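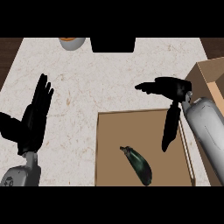 보스투스(Vostus) 인조대리석 상판 관리제 세트

주방 상판, 세면대, 매장 카운터에 쓰는 세정제와 보호제 2종 세트입니다. 제조사는 포스틱스(Postix)이며 국내에는 베나(Bena)가 수입해 공급합니다. 세정제와 보호제는 따로 구매할 수 있습니다. 처음 쓰시는 분은 세트 구매를 권합니다.

제품 구성
세정제 1병 (분무형)
보호제 1병 (뚜껑형)
극세사 천 2장 (회색 세정용, 흰색 마감용)
한국어 사용 설명서

사용 가능한 소재
아크릴계 인조대리석, 폴리에스터계 인조대리석, 엔지니어드 스톤, 연마 마감한 화강석에 사용할 수 있습니다. 천연 대리석에도 쓸 수 있지만 석종에 따라 색이 진해질 수 있으니 눈에 띄지 않는 모서리에 먼저 시험해 주십시오. 시험 부위는 하루 뒤에 확인합니다.

사용할 수 없는 소재
원목, 무늬목, 코팅이 벗겨진 타일, 테라코타, 콘크리트 노출면에는 사용하지 마십시오. 스테인리스 싱크볼에 묻었을 때는 물로 바로 닦아내면 됩니다. 인덕션 유리 상판에는 보호제를 바르지 않습니다.

세정제 사용 방법
상판 위의 물건을 치우고 마른 천으로 부스러기를 닦아냅니다. 세정제를 상판에서 한 뼘 정도 떨어진 곳에서 뿌리고 1분쯤 둡니다. 회색 천을 물에 적셔 꼭 짠 뒤 닦습니다. 김칫국물이나 카레처럼 색이 강한 얼룩은 한 번 더 반복합니다. 그래도 남는 얼룩은 상판 내부까지 스며든 것이어서 세정제로는 지워지지 않습니다. 이 경우 연마 시공이 필요하며 시공은 당사에서 하지 않습니다.

보호제 사용 방법
세정 후 상판을 완전히 말립니다. 이음매와 싱크볼 주변은 물기가 늦게 마르므로 특히 확인해 주십시오. 흰색 천에 보호제를 동전 크기만큼 덜어 원을 그리며 얇게 폅니다. 15분 뒤 천의 깨끗한 면으로 남은 액을 닦아냅니다. 닦아내지 않으면 뿌연 자국이 남습니다. 자국이 이미 생겼다면 같은 제품을 소량 덧바르고 곧바로 닦아내십시오.
바른 날에는 상판에 물을 흘리거나 뜨거운 그릇을 올리지 않습니다. 저녁에 작업하고 다음 날 아침부터 쓰시는 것이 편합니다.

사용 주기
세정제는 매일 써도 됩니다. 보호제는 가정용 상판이라면 서너 달에 한 번이면 충분하고, 카페나 반찬 가게처럼 하루 종일 쓰는 카운터는 한 달에 한 번을 권합니다. 물방울을 떨어뜨렸을 때 맺히지 않고 퍼지면 다시 바를 시기입니다.

열과 긁힘에 대하여
보호제는 물과 기름이 스며드는 것을 늦추는 제품이며 열이나 칼자국을 막지 못합니다. 보호제 막은 80도가 넘으면 손상될 수 있습니다. 냄비와 프라이팬은 받침을 쓰고, 채소나 과일을 썰 때는 도마를 사용하십시오. 흙이 묻은 채소 상자를 상판에서 끌면 잔흠집이 생기므로 들어서 옮깁니다.

밝은색 상판을 쓰시는 경우
흰색이나 아이보리 바탕에 옅은 갈색 무늬가 있는 제품은 커피 자국과 간장 자국이 무늬에 섞여 늦게 발견되는 일이 많습니다. 일주일에 한 번은 조명을 옆에서 비스듬히 비춰 확인해 보시기 바랍니다. 어두운색 상판은 반대로 물때와 손자국이 잘 보입니다. 물때는 세정제로 지워지지만 오래되어 굳은 석회질에는 별도의 석회 제거제가 필요합니다.

향과 성분
두 제품 모두 향료를 넣지 않았습니다. 보호제는 바를 때 약한 용제 냄새가 나므로 창문을 열고 작업해 주십시오. 염소계 표백제와 섞어 쓰지 마십시오. 식품이 상판에 직접 닿는 작업장에서는 보호제가 마른 뒤 물걸레로 한 번 닦고 사용합니다.

보관
직사광선을 피해 실온에 세워 둡니다. 보호제는 얼면 층이 분리되며, 한 번 분리된 제품은 흔들어도 원래대로 돌아오지 않습니다. 겨울철 베란다 보관은 피해 주십시오. 어린이 손이 닿지 않는 곳에 두십시오.

자주 묻는 내용
다른 회사 보호제를 바른 상판에 덧발라도 되는지 묻는 분이 많습니다. 왁스 성분이 남아 있으면 얼룩이 집니다. 기존 제품을 먼저 제거한 뒤 사용하십시오.
실리콘 이음매는 보호제가 닿아도 변색되지 않습니다. 다만 이미 생긴 곰팡이는 없어지지 않습니다.
새로 시공한 상판은 시공 업체의 접착제가 굳은 뒤에 바릅니다. 기간은 시공 업체에 확인해 주십시오.

제품 변경 안내
10월 생산분부터 분무기 노즐이 바뀌었습니다. 내용물은 이전과 같습니다. 이전 노즐이 막힌 분은 고객 문의란에 남겨 주시면 새 노즐만 보내 드립니다. 제품 설명서의 영문판은 포스틱스 기술 담당 Lwazi Van der Merwe가 작성했으며 한국어판은 이를 번역한 것입니다. 영문판이 필요하시면 문의 시 함께 적어 주십시오.

배송과 교환
평일 오후 두 시 이전 주문은 당일 출고합니다. 제주와 도서 지역은 이틀 정도 더 걸립니다. 액체 제품이므로 뚜껑의 봉인을 뜯은 뒤에는 교환과 환불이 되지 않습니다. 배송 중 새거나 깨진 제품은 사진과 함께 접수해 주시면 새 제품으로 보내 드립니다.
창고 이전으로 11월 13일 월요일에는 출고가 없습니다. 그날 들어온 주문은 다음 날 순서대로 발송합니다.

대량 구매
매장이나 시공 업체용 대용량은 안젤롭스키(Angelovski) 대리점에서 취급합니다. 천은 별도 구매이며 100장 묶음으로 판매합니다.

함께 쓰는 제품
보스투스 석회 제거제
보스투스 극세사 천 (낱장)
보스투스 리필용 세정제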